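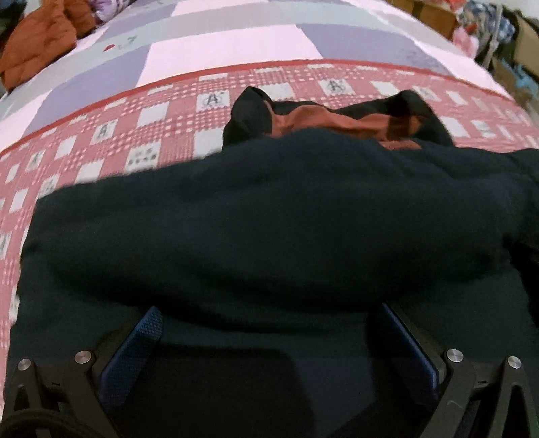

Plandow Cloth Planner: Frequently Asked Questions

What does the planner output?
A list of grasp pairs. Each pair holds two contact points on the cloth, an approach direction for each finger, and a target jaw width. The planner does not produce joint trajectories. Those come from your motion stack.

What input does it need?
One wide-angle color stream from the wrist and the pose of the tool. Depth is optional and off by default. If you enable it, expect holes on black fabric.

Why does the segmenter merge a dark garment with its own shadow?
Deep creases in navy or black cloth carry very little texture, and the default exposure pushes them to zero. Set exposure_mode to cloth_dark and rerun the mask step. If the crease still reads as a hole, lower crease_floor in small steps. Going too low makes the planner treat every wrinkle as a graspable ridge.

A lining in a second color shows up as a separate object. Is this a bug?
No. The segmenter splits on color first and joins on contact later. The join runs only if merge_linings is true. Leave it false when small items may be lying on top of the garment, since the two cases look alike from one view.
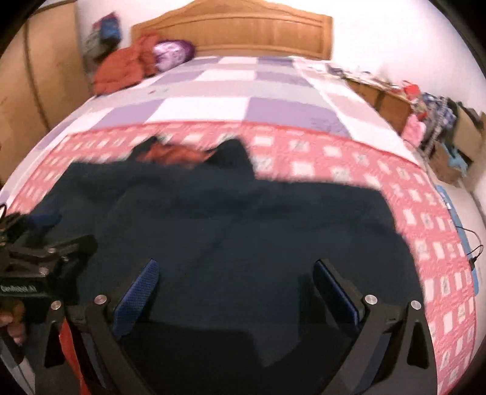 Does a patterned background affect the results?
Yes. Checks and printed borders on a quilt give the edge detector many straight lines that have nothing to do with the garment. Turn on bg_reject and capture a wide view before closing in. The wide view fixes the cloth outline, and later close views only refine it. Without it, the outline tends to snap to the printed border.

How fast does it run?
A full plan takes 840 ms on our reference machine. A refinement from a close view takes 70 ms. The first call after startup is slower while the model loads.

How many frames can I send in one batch?
The limit is 300. Larger batches return error E_BATCH and nothing is processed.

Can I use two grippers?
Yes, from version 2. Each tool needs its own ID and its own calibration file. Swapping the files raises no error, but grasp points will come out mirrored or shifted.

What is in the Győri set?
It contains 2,000 labeled cloth outlines used for our regression tests. It is not used for training. The September release corrected the labels for hoods and collars.

Is Enonau still supported?
Enonau was the old rule-based planner. It gets security fixes only. Config files can be converted with the migrate tool, except for custom fold rules, which must be rewritten by hand.

Where do I report a bad plan?
Attach the plan log, the config and the input frames to a ticket in the Jamville tracker. Questions about the file format go to Narendra Joshi. Tickets without a log are closed after triage.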